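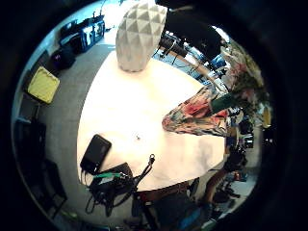
Hanna Makowska had wanted to know before anything else how long it takes a new person to collect usable recordings, and whether the Retik kit is any good with things that bend. Her second point decided how I spent most of my afternoon at the Filness open day in Drumadthorpe.

Retik is a hand-held gripper with a camera on it. You do a job with it yourself, and the recording is used to teach a robot arm the same job. Filness sells the kit and also offers a service where its own staff do the recording. The jobs on show were flower arranging and table work, done at a white table in an ordinary office room with desks and monitors.

I had a turn with the gripper after the safety talk. The grip is comfortable and the trigger is light. My wrist was tired after 81 recordings, and I would want a strap or a lighter body for a full shift. The lens takes in a very wide view, so the edges of the table come out strongly curved on screen.
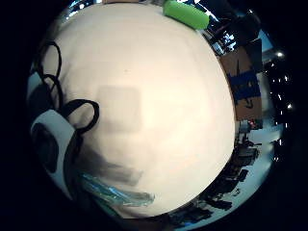

The software is simpler than I expected. Each recording is saved when you let go of a button on the handle, and bad ones can be marked straight away. Battery life was given as about 108 minutes. I didn't stay long enough to check that.

Flowers are a fair test for a kit like this. Stems roll and leaves catch on each other, and too firm a squeeze spoils the goods. There is also a glove with printed square markers on the back of the hand and wrist, for people who would sooner use their fingers.
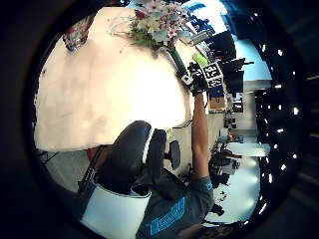

Can the kit be hired before buying?
Filness hires it out for 2 weeks at a time, starting in October, and takes the fee off the price if you go on to buy.

I asked about repairs as well. Gripper fingers are sold as spares and can be changed on site, but a damaged camera has to go back to the workshop. The manual needs work. The section on calibration is 4 pages long and sends you to a diagram on a different sheet.

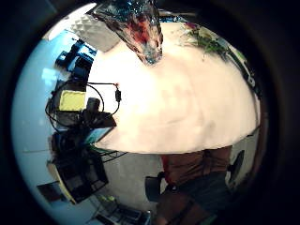 The white table and wire shelving at the Filness open day, Drumadthorpe.

For a small grower or packer I think the recording service makes more sense than the kit. A firm with its own robot arm and someone to look after the data should try the hire first. I have asked for a written quote for both.

Recent reports
Nowakowski packing hall: a morning on the line
Choosing a gripper for soft fruit
Drumadthorpe trade fair, day two
Hire or buy? Costs for small workshops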